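Office cleaner wants 13 weeks' notice, is that normal?
Posted in Small Business and Premises, April 19, 2021

Dirk Bosman
Hi all, hoping someone who's been through this can help. We rent a small unit and since December we've had a contract cleaning mob called Vanhove coming in two nights a week. First couple of months were great! Then the kitchenette started getting skipped, the bins were hit and miss, and now I'm paying $200 a fortnight for what looks like a quick vacuum. I rang to cancel and was told I need to give 13 weeks' notice in writing. The agreement I signed says "reasonable notice" on page two and then 13 weeks in a schedule at the back (which I'll admit I skimmed). Do I just have to wear it?

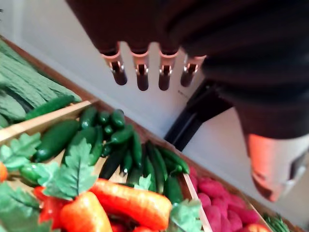
Replies

Nalamell
Had a similar blue with a different company. Read the bit about service standards before you worry about the notice. Mine said that if they missed agreed tasks and didn't fix them within a set number of days after a written complaint, I could walk. So the trick is the written complaint – phone calls don't count for much. I sent an email every single time something was missed, with the date and the task, nothing rude, and after the third one they rang me and offered to call it quits. I was also told I'd lose my $500 bond for the keys and alarm fob, and I got the lot back once I asked which clause let them keep it. Also check whether you're the sort of small business the unfair contract terms rules cover. Your state's small business office will talk you through that over the phone for free.
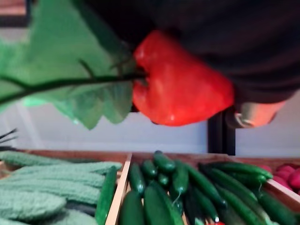
Sendside
just stop paying them lol. worked for me

Furnana
Please don't just stop paying, Dirk! I did the books for a cleaning firm for years and the first thing we did with a non-payer was send it to collections, complaint or no complaint. Pay for the nights they turn up and dispute the rest in writing.

I'd also do up a checklist from the schedule in your agreement and stick it inside a cupboard door. Tick off what's been done the next morning, initial it, and keep the old sheets.
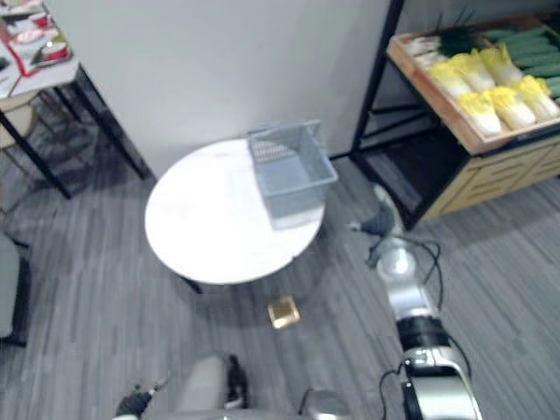
Once you've got two or three weeks of those, ask for a meeting with whoever looks after your account (the supervisor on the night crew usually can't change anything). Ask for a credit for the missed tasks and a shorter notice period, and have a figure in your head before you go in. A client of ours once got $73 a visit knocked off for a whole month just by turning up with the sheets – he was lovely about it, too, and ended up staying on with us.

If they won't budge, give your written notice that same day so the 13 weeks is at least ticking while you argue. And get your keys back on the last night and make sure the alarm code gets changed.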